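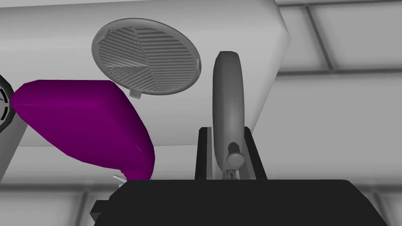
有读者留言问，毕业设计选一栋旧仓库来改，会不会显得太保守，评图的时候吃亏？这个问题我收到过好多遍，干脆放在最前面答。不会的！我自己的毕设就是 Lenthorpe 的 Jugah 旧粮仓改造，总共 960 平方米，连个像样的大厅都塞不下，评图那天老师们照样围着剖面聊了半天。后来我进了 Zedik 工作室，每年秋天都有学弟学妹来问差不多的事，于是有了这一页。

## 旧建筑没有图纸怎么办？

先去档案馆碰碰运气，再问产权单位。Jugah 那栋我只找到一张泛黄的总平面，尺寸还对不上，最后是拿着测距仪和卷尺一间一间量的。量的时候记得把柱子的对角线也量了，老房子很少有真正的直角（我一开始全按直角画，回来拼平面，差出一堵墙的厚度，只好又跑了一趟）。

屋架够不着就拍照，找一块砖或者一扇窗当比例参照。这种精度做毕设够用，要真施工就得请专业测绘了。

## 时间怎么排？

我们那届从开题到终期一共 18 周，我的排法很不均匀：调研拖得特别长，概念来回推翻，真正画图的时间被挤得可怜。要是重来一次，我会在中期之前就把结构体系定死，后面只动立面和室内。

还有，打印店在终期前那几天是排不上队的，五月就去打听价格和交稿时间吧。

## 一定要保留原来的结构吗？

看你想讲什么故事。我留了砖墙和木屋架，把后来加建的夹层拆掉了，因为它正好挡住北面的高窗。老师问得最多的就是“为什么拆这一块”，所以每拆一处，都给自己写一句理由，写不出来的先别拆。

新加的部分我做成一个独立的钢框架，站在旧墙里面，和旧墙不碰。缺点是净面积变小，楼梯特别难排，我前前后后改了 13 版，现在闭着眼都能画出那个休息平台。

## 功能定什么比较稳？

千万别一上来就写“社区综合体”。我最早也是这么写的，里面什么都有，咖啡、展览、托儿、健身……被导师一句“那谁来开门”问住了。后来跑去 Lenthorpe 蹲了几个下午，跟买菜回来的街坊聊天，大家最想要的是一个下雨天能修东西、能坐一坐的地方。最后就定成了公共工坊加阅览室，晚上八点以后工坊关，阅览室单独走侧门。

功能一少，平面反而好画多了！

## 需要做节能计算吗？

每个学校要求不一样，先翻任务书。我那时候只做了日照分析和一张自然通风示意，没做能耗模拟。答辩时被问到屋面保温怎么加，我答得结结巴巴，回去才补了节点大样。建议大家至少把屋面、外墙、地面这几个构造画清楚，老房子的问题基本都藏在这儿。

## 终期要交多少张图？

我交了 5 张 A0 竖版，外加一个手工模型。见过交得更多的，也见过更少的，没看出跟分数有什么关系。我排版最大的教训是字太小，站在一米开外完全看不清，评委只好凑到跟前，后排的同学什么也看不见。

## 毕设能放进求职作品集吗？

当然能放，不过要重新剪一遍。答辩版的逻辑是从调研讲起，作品集没人有耐心等你铺垫，我直接把长剖面放在第一页。当时面试 Zedik，对方翻到楼梯那页停住了，问我踏步怎么和旧墙脱开，我俩就在纸上画了起来，其他页都没来得及讲。

小组合作的部分请注明自己做了哪些，面试一问就知道的。

## 可以用你的 Jugah 测绘图吗？

可以，课程作业随便用，注明出处就行。文件放在 Flakora 共享盘的“旧粮仓”文件夹里，平面和剖面都有，屋架只有一榀是量过的，别的按它推，用之前请自己去现场核一下。要是发现哪里量错了，麻烦在文件夹里留个言，我会改图并更新版本号。

## 能帮我看方案吗？

十月我比较闲，可以看，其他月份回得慢，先说声抱歉。发过来的时候请附上总平面、一张剖面和任务书，光发效果图我真的看不出什么来。模型文件太大就别塞邮箱了，传到共享盘，再给我发个链接。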